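Folding and sorting – questions we get a lot

Sultirier children's clothes swap. Updated October. Ask Margareta Zamfir if yours isn't here.

How should things arrive?
Clean, dry, folded. Buttons done up, zips closed. Carrier bags fine, bin liners fine if you label them.

What sizes do you take?
Newborn up to age ten. Biggest gap at the moment is age two to four, trousers especially. Everyone's knees go.

Do I have to fold? It all gets rummaged anyway.
Yes please. Last swap we had 2000 items through the door and the unfolded bags took up most of the morning. Folded stuff goes straight on the tables.

Is there a right way?
Flat and same way round, thats all. Tops: sleeves in, then in half. Trousers: one leg over the other first, smooth down, then fold up from the hem. Dresses however you can manage.

Hangers?
Coats only. We've got 40 and they go fast.

My jeans won't stay folded.
Elastic waists are the usual trouble. The gathered bit is thicker than the legs so the pile leans. Lay the legs one on top of the other, press the waist flat with your hand, pull the hems level. Then fold the hem end up to just short of the waistband, not over it. In the pile, turn every other pair round so the waists don't all sit on one side.

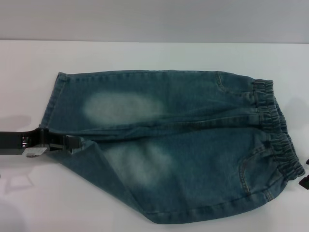
Once the legs are lined up, fold in half for the tables or in thirds for the crates. Emilian prefers thirds. Either is fine.

Are faded knees all right?
Faded is fine, worn-looking is fine. Plenty of jeans are sold with pale patches anyway. Holes go in the mending crate, marked Lungu – don't ask, it was on the crate when we got it.

Where do I write the size?
Masking tape, on the outside of the fold, near the waist or collar. Not on the fabric. If the lable has gone, guess by holding it against something that fits and put a question mark.

Stains?
Small ones, tell us. Big ones, rag bag by the door.

Can I drop off early?
Evening before, from six. Sânziana or Aarne will be there to let you in. Please don't leave bags outside, they got soaked last time.

What happens to leftovers?
Sorted again by size, boxed up, kept for the next one. Baby things first.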